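Yogurt Cake FAQ

Can I use Greek yogurt?
Yes. Thin it with 30 ml of milk first or the batter will be too stiff to pour. Flavored yogurt works too, but cut back the sugar a little.

Why did my cake sink in the middle?
Usually the oven door was opened too early. Leave it shut for the first 30 minutes. Old baking powder will do it as well.

Can I make it without eggs?
I have tried it twice and was not happy with either one. Hawi Gebretsadik left a comment saying she uses mashed banana - the cake comes out denser and tastes of banana.
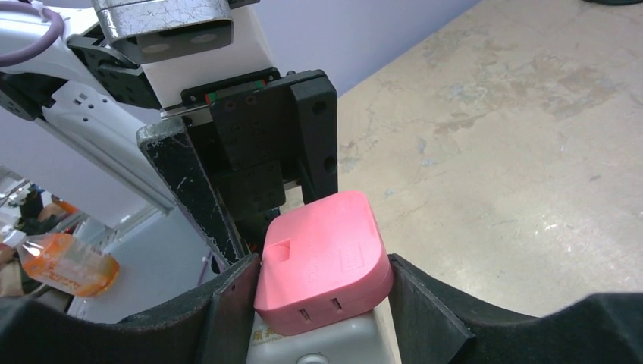
How do I color the glaze?
Start with plain glaze and add beet powder a pinch at a time. The color gets stronger as it sits, so stop before it looks done. For a birthday cake I go for an even matte pink, like the box resting on the white container in the photo, and that takes more powder than you would expect. Let the glaze set for 75 minutes before slicing.

Does it freeze?
Yes, without the glaze. Wrap it twice and thaw it on the counter overnight.

Can I bake it in a loaf pan?
Yes. Fill the pan no more than two-thirds full and use any extra batter for muffins.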